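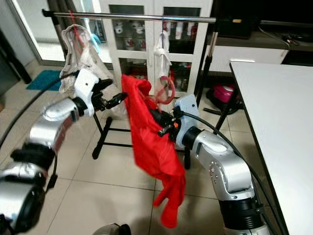
Text and photo: Leandro Gallardo
Layout: Bohumila Bednárik
Filed under: Laundry, small rooms

Drying rod beside the cabinet

This page belongs to the August set on indoor drying. The subject is one corner of a tiled room with a chrome rod, a black stand under it, and a few pieces of laundry. Captions for the set are grouped under it by subject, with working notes where the arrangement calls for them.

The rod
A horizontal chrome rod, with a black vertical pole supporting it on the right. Chrome wipes clean with a damp cloth and does not mark light fabric. Painted rods should be checked for chips before anything white goes on them.

The stand
Black metal, with splayed legs standing directly on the floor. A splayed base takes more floor than a straight one, so measure at the feet. In the Prolell plan, the working drawing for this series, we allow 18 inches between the feet of a stand and the nearest furniture. Less is workable if doors and drawers can still open.

White cloth, left side
A thin, translucent white cloth on the left part of the rod, draped over a red hanger string, with a small light-blue hanger next to it. Thin cloth dries well in a single layer. Folded over itself it holds water along the fold, and the crease has to be ironed out later.

Small cloth, right end
A small white cloth on a hook, with a loop of red cord dangling below. Hooks suit washcloths, napkins, and anything with a sewn tab. Keep 2 inches between neighboring pieces. Cords and loops should be clear of wet fabric until they have been tested for color: press the cord in a damp white rag for a minute and look at the rag.

Red garment
Bright red, held at the top by the gripper on the right, and hanging crumpled and twisted down to a narrow tail near the floor. A garment in this condition needs to be opened out before it goes on a rod. Hold it by the shoulders or waistband, shake it twice, and pull the side seams straight. If it is left twisted, the inner layers dry last and the outer ones set in creases.

Red cotton is washed and dried separately for the first 6 washes in the Andberg notes, our own record of what has bled onto what. After that it can share a rod with whites, but still not touch them while wet.

Light and floor
A glass door on the left lets in bright light. The tiles are beige, and a teal mat lies in front of the door. Strong daylight shortens drying and also fades dyed fabric, so turn colored pieces inside out and give the bright end of the rod to the whites. Mats near a drying area should be lifted and aired now and then; water that gets under them stays there.

Tall cabinet
White, with glass doors. White cups and mugs fill the upper shelves, and a lower shelf has assorted bottles and containers. Closed doors are useful next to laundry - lint settles on open shelving within a day or two, and it is tedious to rinse off cups. Wipe the glass with a dry cloth after a heavy load, as moist air leaves a film on it.

Low cabinet
Also white, under a dark panel, with black cables over the top. Cables should be routed so that wet laundry cannot drip on them, and this applies to plugs and power strips above all. The drip line of a rod is wider than the rod itself. Allow for sleeves.

Tabletop
White with a dark edge, at the near right. A light, smooth surface is good for folding and for finding stains before they are ironed in. Dry it first. We fold in the order large, medium, small, and put each stack away before starting the next.

Notes on the set
Room humidity for the series was logged on a Clondano meter and written on the back of each print. Readings near 100 percent were discarded as a fault in the meter, and those prints carry a dash in place of a number.

The next page in the set is the Grīnberga room, which has a ceiling rack, a floor drain, and no direct light. The captions there are shorter. A table of fabric weights and drying times will be added once the winter readings are in, and corrections to this page can be sent to Bohumila Bednárik at the usual address.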